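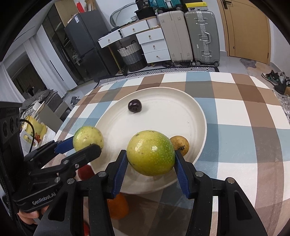 Fruit and an off-white plate.

Turkatier Travel Health Desk
Progress report to the Wokham Fund
Nov 30, 2020

The grant pays for two things: a directory of clinics and pharmacies that visitors can use in the Hininness district, and a phone line for travelers who get sick there. Work on the directory is ahead of plan. The phone line is behind.

Directory. We now list 27 clinics and 70 pharmacies. Each entry gives opening hours, languages spoken, whether cards are accepted, and the nearest place with an X-ray machine. Four clinics in the hill towns asked to be left out until their night staffing is settled, and we have agreed to that. The printed edition went to guesthouses and the ferry office. We printed 3083 copies and have given out 2735. The rest are in the Wike office and will go to the bus companies when long-distance service picks up again.

Phone line. The line opened three months later than planned. The first phone provider could not route calls from foreign cell numbers, so we ended that contract and signed with another. Calls are answered from 8 a.m. to 8 p.m. Most so far have been about stomach trouble, lost prescriptions and insurance paperwork – very few were emergencies. With so few foreign visitors this year, many callers are long-stay residents. We would like your approval to count them in the reporting figures.

Staff. Santino Lagos took over the pharmacy visits when our second field worker went home in the spring. He has covered the coast road and the islands. The inland route is only half done, and the track past the dam is closed to cars.

Spending. Printing came in under budget. Travel is well under, for obvious reasons. Phone costs are over, mainly the fee for leaving the first contract. We ask to move the unspent travel money to the phone line – the form is attached.

Next period. Finish the inland pharmacies, recheck all clinic hours, and add a page on dog bites and where rabies vaccine is kept. The corrected directory should be ready for the printer in February.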